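About Coltik

Coltik prepares bench packing and sorting materials for small producers who ship bottled liquids. The work covers three areas: selection of cartons, layout of the packing bench, and separation of the waste a packing bench produces. We publish bench procedures, run practice sessions for packing staff, and supply cartons and desk-size recycling bins in small quantities.

The business was started by Gangadharan Nambiar, who had previously managed outbound packing for a syrup bottler. The bottler shipped glass by the pallet and plastic by the single carton, and the second line generated most of the claims. Coltik began as a set of written procedures for that second line. The first edition ran to 3 pages and dealt only with screw-cap bottles in square cartons. It is still in use, with changes to the sections on void fill and tape.

What we work on

Most of our customers pack fewer than a dozen carton types. For each type we record the inside dimensions, board grade, closure, and the bottle groupings it will accept. A grouping is written as rows by columns. Two by two is the most common for square cartons, as the load is even on all four walls and the carton can be turned in the hand without shifting the center of weight.

We prefer one-piece cartons with an attached lid for hand packing at a table. The lid stays with the body, there is no loose part to misplace, and the front tuck can be closed without tape for internal transfers. Shipping cartons are taped in all cases. A tuck closure is not rated for carrier handling and we do not approve it for that purpose.

Bottles are checked before they reach the carton. The check is done by hand: cap seated, cap straight, shoulder free of residue, label side known. A bottle that fails goes back to the filling side and is not set down on the packing bench again until it has been rechecked.

Bench layout

Our standard bench has a pale, matte top. Colored product shows up clearly against it, and so do drips and board dust. The carton goes in the center, lid open and standing away from the packer. Product waits on one side and the recycling bin stands on the other. The packer lifts with both hands free and does not reach across the open carton to discard anything.
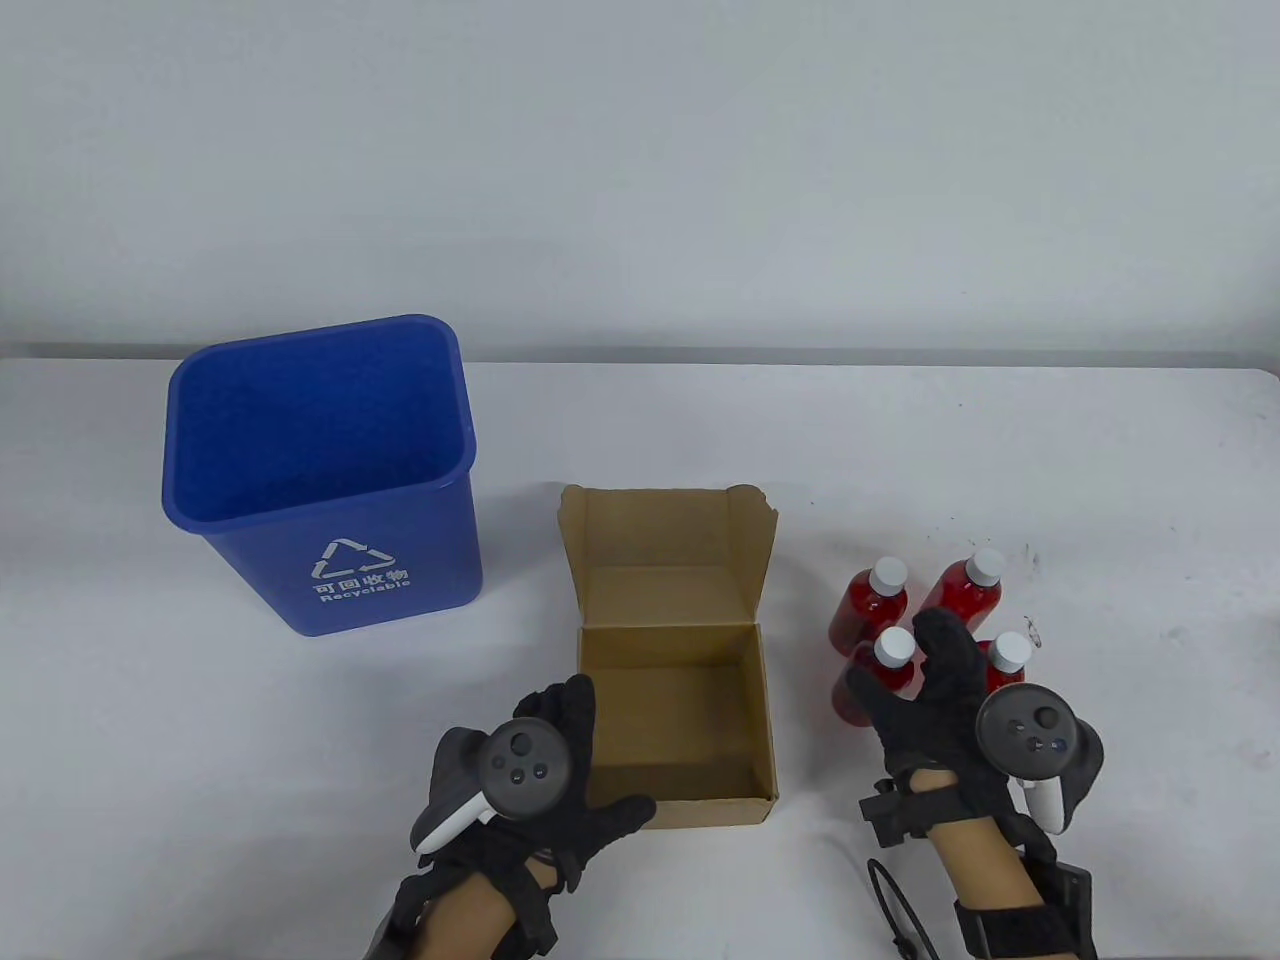 The side used for product depends on the packer's stronger hand. Benches shared between shifts are reset at changeover, and the bin and the product group change places if required. Labels on the bench edge are not used. They were tried at the Prarau site and were out of date within a month.

Gloves are specified for handling filled bottles. Thin, close-fitting gloves are preferred to heavy work gloves, which reduce feel at the cap and make it harder to detect a cross-threaded closure. Gloves are changed after any leak.

Product is brought to the bench one carton load at a time. For a two by two grouping this means four bottles. A larger quantity on the table leads to miscounts and to bottles being pushed toward the edge. The packer who runs out waits for the next group. On a correctly supplied bench the wait is short.

Recycling at the bench

Each bench has its own bin for recyclable material. The bin accepts clean cardboard offcuts, trimmed flaps, empty plastic bottles with the caps on, and paper inserts. It does not accept used tape, wet board, gloves, or any bottle that still holds liquid. A rejected filled bottle is a product return and is handled as one.

We supply bins in blue with the recycling symbol and a two-language marking, Chinese and English. The Karppinen packing room requested this for a bilingual crew, and it has since become our stock item. The marking faces the packer. Bins are emptied at every changeover, so each shift starts with an empty one.

Bin size is kept small on purpose. A large bin is emptied less often, takes up floor space, and tends to collect general trash. A bin that sits on the table is inspected every time it is used. Sites that process more board than a table bin can hold are asked to add a cage at the end of the line and keep the table bin for offcuts.

Practice sessions

Sessions are held at our own benches or at the customer's site. A session has a fixed order:

Opening and squaring the carton
Base check and corner check
Placing bottles, rear row first
Void fill and lid closure
Clearing the bench and sorting waste

The rear row goes in first so the packer can see both rear corners while setting the bottles down. Bottles are lowered by the body and never by the cap. After closure the carton is lifted and tilted a few degrees in each direction. Any movement inside means the fill is short and the carton is reopened.

Packers repeat the order until the result is consistent. Speed is recorded but not discussed in the first session. Our records for the last full year show 3,939 practice cartons packed, of which 1,115 were reopened at the tilt check. Most of these were from first sessions. The figures are used to revise the procedures and are not passed to employers by name.

Practice cartons are reused until the lid crease softens, then flattened and sent for recycling. Practice bottles are refilled with colored water, which makes a leak easy to find on the bench top and on the carton floor.

Supply

Cartons are sold in flat packs. The largest single order we accept is 3,000 cartons of one type. Customers above that quantity are better served by buying directly from a board plant, and we will write the specification for them at our usual rate. Bins are sold singly or by the stack.

The Plimis sheet, our one-page bench procedure, is included with every first order. It covers carton orientation, grouping, gloves, and what may go in the bin. It is printed in large type for posting at eye level. Revisions are issued each July and replacement sheets are sent without charge.

Contact

Inquiries about cartons should include the bottle diameter, the height with the cap on, the filled weight, and the number of bottles per carton. Inquiries about sessions should state the number of benches and the working languages of the crew. Samples are shipped on Friday. Requests received after noon on that day go out the following week.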